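4. How People Pick Their Numbers

Posted 2018-03-16 by the Pakano Draw Study

By this point you know how the Pakano game works, so I'll skip the rules and get to the part I had the most fun with, which was the tickets themselves. We ended up with 2,256 played lines, handed over by 122 regular players, and I read every single one of them (my eyes may never forgive me). What I wanted to know was pretty simple: when folks get to choose their own numbers, do they spread out over the whole card, or do they all crowd into the same corner?

They crowd! I expected some of that going in, but the pull toward low numbers was a lot stronger than I'd guessed. Birthdays are the usual explanation and I think it's a good one, because the numbers past 31 get a sharp drop in play, and the ones up to 12 get an extra bump on top of that. July players were no different from anyone else, in case you're wondering. I did wonder, and I spent a whole afternoon on it.
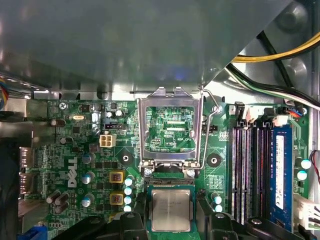

The other thing that jumped out at me was how loyal people are. Plenty of our players had used the same line in every draw we looked at, and when I asked them why, the answer was almost always some version of "what if I switch and then it hits?" I get it. I've played the same line myself for years and I can't bring myself to drop it, even though I know perfectly well that every line has the same chance as any other. Knowing the math and feeling the math are two separate things, at least in my house.

Now, does any of this matter to your odds of winning? Nope. Does it matter to how much you'd take home? Quite possibly, and that's where the crowding comes in. The Pakano jackpot is split evenly among everybody who matches, so a line made of popular numbers is a line you're more likely to share. A quick pick from the terminal doesn't know what your kid's birthday is, so it lands in the quiet parts of the card more often than a person would.

I tried sorting the lines two ways. First I used the Margaritis index, which scores a line by how often each of its numbers gets played. Then I ran the Gudov score, which cares more about patterns (straight rows, diagonals, neat little gaps of 5). The two mostly agreed with each other, and where they didn't, it was nearly always a line that looked pretty on the card but used unpopular numbers. I went with Margaritis for the rest of the section, mainly for ease of reading.

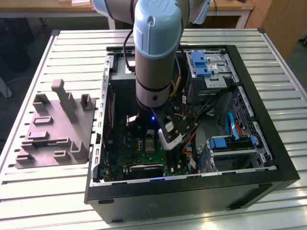 Figure 3. Work on an open desktop computer with a robotic arm.

4.1 What About the Zomano Players?

Zomano is the smaller game, and people treat it differently. The card is shorter, so birthdays cover most of it and the low-number crowding is harder to see. Patterns, on the other hand, are all over the place. I'd love to say more, but we only had a handful of Zomano regulars and I don't trust myself to read much into their tickets. It goes on the list for next time.

Related items
Why Rollovers Bring Out New Players
Office Pools and Who Buys the Tickets
Quick Picks at the Counter
Zomano Payouts Explained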